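Home | Visit reports | Standards notes | Archive | Contact
Search this site Enter keywords Go

Visit report: open afternoon at Brornik, hand-held gripper recording

Brornik opened its recording rooms to outside visitors for one afternoon in April. I went for the written procedure. The company records manipulation tasks with hand-held grippers, and its working rules have been passed around in draft long enough that two other groups I deal with, Bridance and Clikeda, quote from them. I wanted to see how the text reads next to the work.

The tour was led by Þórarinn Sveinbjörnsson, who maintains the document. It is now at revision 5. Visitors received a printed copy at the door and signed a sheet agreeing to stay behind the operator during recording and to keep phones in pockets. Bags went on a shelf in the corridor. The walk from the entrance to the recording area took longer than it should have, as one corridor was closed for floor work.

The procedure is divided into 4 parts: operator, tool, workspace and record. The operator part is the shortest. It covers training, breaks and the right to stop a recording without giving a reason. Sessions are limited to 40 minutes, after which the operator puts the tools down and does something else. Sveinbjörnsson said the limit was set from complaints about wrist fatigue and has not been tested formally. The document says the same in a footnote, which I found more useful than a firm claim would have been.

The tool part requires a check of both grippers before every session. Fingers are opened and closed fully, the pads are inspected for wear, and the marker faces are wiped and looked at for lifted corners. A marker that has come loose is replaced and the tool recalibrated. Gluing it back down is not permitted.

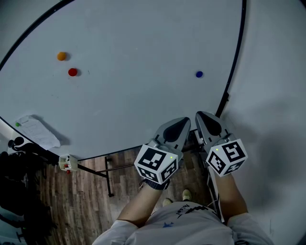 Does a hand-held gripper need a risk assessment if no powered robot is in the room?

A risk assessment is still good practice, and Brornik's procedure requires one for each new task. It is shorter than the assessment for a powered arm, and deals mainly with posture, pinch points, trip hazards and the objects being handled. If the same workspace is later used with an arm, a separate assessment has to be done before power is applied.

The workspace part was the one I had most questions about. It asks for a fixed set of task objects, listed by color and size, with spares stored outside the recording area. Starting positions are varied according to a plan prepared beforehand. Operators are told not to choose positions themselves, on the grounds that people tend to repeat a few comfortable layouts. Clamps and supports are checked by hand for movement at the start of the day.

I asked how a changed object is handled, for instance when a piece is lost and its replacement is a slightly different shade. The rule is that the object list gets a new entry and the old one is closed. Recordings made before and after the change stay in the same collection but can be separated. Clikeda applies a stricter version and starts a new collection, at some cost in bookkeeping. I have no view yet on which works better.

Lighting gets only two lines. Blinds are closed and the room lights stay at one setting. I would have expected a meter reading here, and I said so. It has been noted for the next revision.
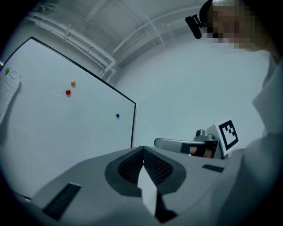
Marker visibility has its own clause in the record part. The square pattern on each tool must be seen whole, with its border, for most of a recording, and an operator who habitually turns it away is to be retrained. The clause reads as simple until two tools are in use, when each hand can hide the other. Held beside the other gripper, the card with its thick black border sits a little tilted and clear of the fingers on the handle, and that is close to the posture the training sheet asks for. The clause sets no angle. Bridance has proposed one, and Sveinbjörnsson is against it until someone has measurements.

The same part deals with faces and personal data. Any face caught by a camera is pixelated before the material leaves the recording group, visitors included. Names are kept in a separate file under restricted access. Consent can be withdrawn later, and the affected recordings are then removed from the next release. I asked what happens to copies already sent out. Recipients are notified and asked to delete them, with no means of checking.

Failed attempts are kept and labeled as failed. The label is applied by a second person, usually the same day. In a sample of reviewed sessions some 4 recordings had been labeled differently by the two reviewers, all of them cases where an object was released near its target. The definition of success for that task has been rewritten with a distance in it.

Coffee followed in the canteen, along with a short talk from the Ogbonna project on naming files. It ran over, and I left before the questions. The draft is open for comments through the contact address on the cover sheet. Mine cover the lighting clause, the missing marker angle and the order of the annexes, where the checklist for tools comes after the form that refers to it.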